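Oct 19, 2020

Equipment planning, two-arm cell. Continuing from the last entry, numbers are mine unless marked otherwise.

Budget request has to be in before the November freeze so this is mostly getting my head straight on what we really need vs what we'd like. Went over the spreadsheet again. Two problems. First, the Lerberg quote for finger sets expired and I didn't notice. Second, I had the tray holders in twice, once under fixtures and once under consumables. Fixed that. Total drops a bit, not enough to matter.

Where the money wants to go, in the order I'd spend it:

Fingers. The stock parallel fingers are fine for the pads, I think, if the pad is lying flat and the approach is clean. Small round fittings are the trouble. Flat-faced fingers on something that small and round want to be dead square or it walks out sideways. Virneo lists a stepped tip with a V cut in it, 41 each. Need four for both arms plus spares, say eight. Alternately we machine our own from delrin and spend shop time instead of money. Shop time is not in this budget so on paper it's free — it isn't, we all know who ends up at the mill.

Tray fixturing. Right now nothing locates the tray. It sits where you set it down and you teach to that. Nudge it and the place positions are off. Want a simple corner stop, two sides, low enough that fingers clear the rim. Fimside has a modular plate kit at 485 with pins and stops. Seems like a lot for what we'd use out of it. But if the cell moves to the other bench we'd want the plate anyway. Leaving it in as a seperate line so it can be cut without touching the rest.

Mat. Keep. Brown is working well enough, dull surface, no glare that I've noticed. Dark gray pads on brown is not great contrast though. Asked myself whether to put a lighter mat in the request and decided no: then the white bracket gets worse. Whichever color we pick, one of the parts loses. Better lighting helps both, see further down.

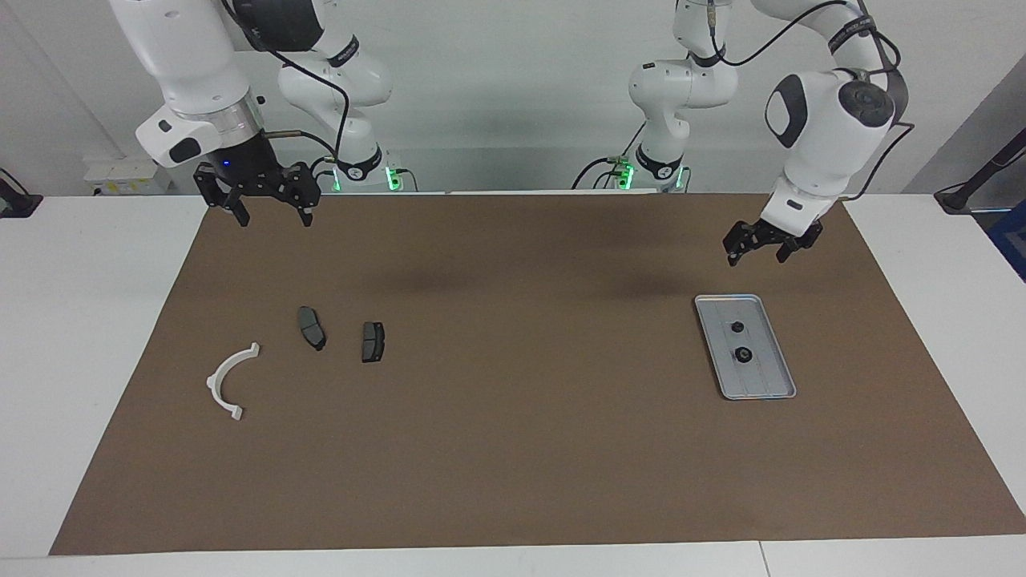 Reach is the other thing I keep going back and forth on. Current split is right arm takes loose parts, left arm works the tray side, and there's a big gap of mat in between. Fine for now. If we go to a second tray, either it goes in the gap and both arms share it, or it goes outboard on the left and the loose parts shift toward the middle. Shared tray means we need proper interlocks in the program before anything is bought. Outboard means more mat and possibly a wider table. I priced a wider table for about ten minutes and closed the tab.

So no second tray in this round. Writing it down so I stop reopening it.

Cables. Dimitriou sells a clip-on dress kit, brackets and hook-and-loop, 200 for both arms. What we have is draped joint to joint and it does loop out near the wrist on the right arm. Haven't had a snag. Would rather not find out during a long unattended run. This one I'd fight for, cheap compared to a wrist connector. Check the clamp diameter against our links BEFORE ordering, their table gives it for the lower links only.

Lighting. Arms throw a soft shadow band across the upper middle of the mat. Nothing dramatic but it moves when they move, and pad edges are the first thing to go when the light drops. A bar from the front at a low angle should fill it. No quote yet. Lerberg used to carry bars, ask when I ask about the fingers. Put in a placeholder? Last time I put a placeholder it got approved at the placeholder number and we were stuck with it. Get the quote.

Power. Outlet strip on the back wall at the left end is what we've got. Add a light bar supply plus whatever the vision box ends up needing and I don't want it all on one strip. Facilities, not our budget, but needs a ticket with lead time. TODO.

Parts stock. Pads, brackets and fittings get handled a lot more here than they ever would on a line. Bracket tabs look like the weak spot to me, gripping across the arc squeezes the ends toward each other. Try gripping one tab only and see how it hangs. If that's no good we'll burn through brackets and it needs its own line. For pads, want both shapes in equal numbers, last order came lopsided. Don't let purchasing substitute.

Things I looked at and am NOT asking for:
- tool changer, overkill with two grippers that already handle everything on the mat
- force sensing at the wrist, would love it, wrong year
- suction for the pads, friction face is rough and I don't trust the seal

Draft order of cuts if they come back and say trim it: plate kit first, then spare fingers, then light bar. Cable kit stays.

Open items
- new finger quote from Lerberg, ask re bars in same email
- clamp diameter from Dimitriou
- power ticket
- ask Virneo if the stepped tip comes in a softer material, catalog page dosn't say
- measure tray rim height, I have two different numbers written down and neither one has a date on it
- one-tab grip test on the bracket, write result here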